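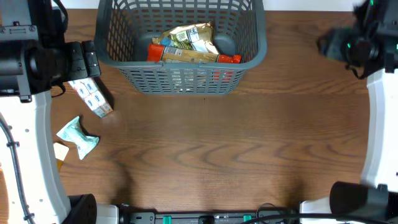
Community News | Media Releases

Ginow opens registrations for its winter Snack Basket program

Jun 13, 2024 – Ginow, the neighbourhood pantry network, is delighted to open registrations for this winter's Snack Basket program, which puts a small, cheerful basket of wrapped snacks and everyday bits and pieces on the tables of community rooms, homework clubs, libraries and drop-in centres right across our region. If you look after a room where people come in out of the cold and sit down for a while, we would very much love to hear from you.

The idea behind the program is a modest one, and it has stayed modest even as it has grown. A basket goes on the table. There might be a snack bar in it, or a bag of something crunchy, and whoever is sitting there is welcome to help themselves without signing anything or asking anyone. Last winter our baskets found their way into 60 rooms, and over the season we sent out 3,534 refill parcels, well past the 3,000 we had hoped for when we sat down to plan it all (and a good deal more packing tape than we had budgeted for!).

This year we have listened carefully to the rooms that took part, and a few things are changing as a result.

The first is what goes on the table alongside the food. Room after room told us that the thing people asked for most, after something to eat, was something to wipe their hands or blow their nose with. It is winter, after all, and there are a lot of small children about. So from this season every Ginow table can have paper goods and other handy small items next to the basket, and hosts can tell us on the form what their visitors tend to run out of.

The second change has to do with wrappers. Anyone who has tidied up after a homework club will know how quickly they gather on a tabletop, crumpled and twisted, next to things that haven't been opened yet – and how easily a perfectly good packet gets swept into the bin along with them. We have worked with our friends at Hulteo, the household sorting project, on a simple end-of-session tidy that any host can manage in a few minutes, usually with plenty of eager help from the younger visitors.

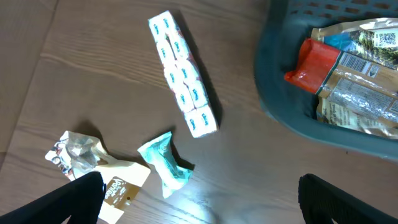 It begins with everything that is still sealed. Those items go back in the basket or into the store cupboard, whichever is closer, and only then does anybody start on the rubbish. Empty wrappers are gathered by hand into one spot and given a quick squeeze to check that nothing is left inside. After that, hosts follow whatever their local council says about soft plastics, as the rules do vary quite a bit from one place to the next. A wipe of the table finishes the job, and the basket goes back in its place for the next group.

Our pilot rooms at Qaisi Hall and the Disimau Reading Room tried the routine through April, and we are grateful to both for their patience and for the very frank notes they sent us. Qaisi Hall asked for the instructions to be cut down to a single page, so they have been. The Reading Room preferred an open-sided basket to a lidded tub, having found that visitors were shy about lifting a lid but would happily reach for something they could already see. We have taken that advice to heart and are recommending open baskets to all new hosts, although you are of course welcome to use whatever you have in the cupboard at home.

"We have always thought of the basket as a bit of a welcome," a Ginow spokesperson said. "People will talk to one another across a table with a snack on it, and they stay a little longer, and that's really all we are hoping for when we send these out."

Hosting costs nothing. We ask only that each room have 2 people willing to share the refilling between them, a clean table and a dry cupboard or shelf for the spare stock. Refills are delivered on a schedule that suits the host, and all food is sent in its original packaging so that visitors can read the ingredients and allergen information for themselves.
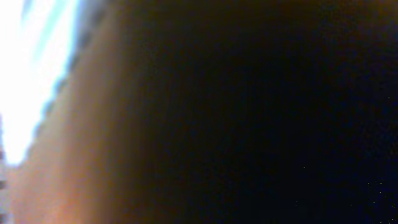 How to take part

Rooms wishing to host a basket can pick up a registration form from any Ginow pantry counter, or ask for one to be posted. Returning hosts need only confirm their delivery details and let us know if their opening hours have changed. Individually wrapped, in-date snacks and unopened packs of household paper goods may be left at the same counters during regular hours, and we thank everyone who has been dropping things off so faithfully all through the autumn.

About Ginow

Ginow is a neighbourhood pantry network supplying food and everyday household items to community rooms and the people who use them.

Media enquiries: please ask for the Snack Basket desk at your nearest Ginow pantry.

Last updated: June 2024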